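Teaching the Arm to Handle Keys and Other Dangly Things

Last updated in March, after Kumudini Akanda pointed out that the old version told you to do step 4 before step 3.

If you have already taught your Urnlow arm to pick up blocks, congratulations, you have done the easy one. Blocks are polite. They stay where you put them and look the same from most sides. A ring with charms on it does neither, and that's what this page covers.

You need the arm, calibrated, the leader handle, and the Skedton recorder running on a machine with some disk space left. Check the disk space. I lost an evening to it and would like company, but I won't insist.

1. Set your start pose

Put the arm in the same start pose every time. Save it under a name you'll recognize later. "test_new_final" is a name I have used, and I can't recommend it.

2. Drive it without recording

Spend ten minutes moving the arm with the leader handle before you press anything. The follower lags a little behind your hand, and everyone's first instinct is to push harder to make up for it. Don't. Move at the speed you'd use to carry soup across someone else's carpet.

3. Approach and grip

Come in with the fingers open and line up the gap with the thin side of the ring. Watch the wrist view while you do this, and try not to look at the real object over the top of the monitor. The policy will only get the cameras. If you steer by something it can't see, you're teaching it to be psychic, and it will let you down.

Close slowly. Pause for a beat once you have contact, then lift straight up before you go sideways.

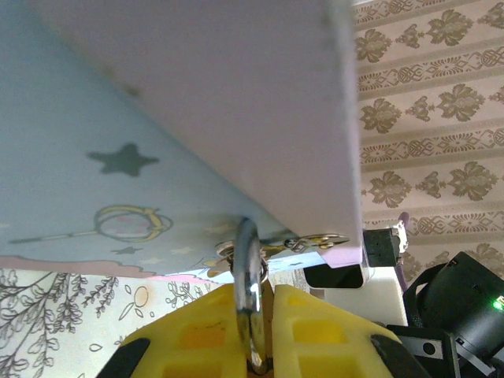 Charms swing, so wait for them to settle before you start the next move. Rafsan Barua likes to wait a full 2 seconds and counts under his breath, which you can hear from the next room. I go by eye. Either works if you do it the same way every time, and mixing the two gives you an arm that dithers in midair like a man who has forgotten why he went upstairs.

4. Place and let go

Lower until the object is resting on something, then open. Opening early is tempting and makes a satisfying clatter. The arm will learn the clatter faithfully. Back the fingers out along the line you came in on – if you rotate the wrist on the way out, a ring can hook on a fingertip and come with you.

5. Stop, label, repeat

End the recording after the arm is back at its start pose. Mark the take good or bad right away, while you still remember and before you start feeling generous. A fumble followed by a clean recovery counts as good and is worth keeping. A fumble followed by swearing is a bad take.

My set for this task came to 192 good takes. Move the object between takes, turn it, change what's near it. If every take looks alike, you've made a very slow tape player.

When it goes wrong

Arm stops short of the object: you probably hesitated there in a lot of takes. Watch a few back.

Recorder quits with error 2902: the leader handle has dropped off the bus. Unplug it, plug it in again, redo the start pose.

Grip closes on air: check the wrist camera hasn't been knocked. Tighten the bracket and run the Vergara calibration again before recording anything else.

Training is on the next page, along with the settings I use in Wundier.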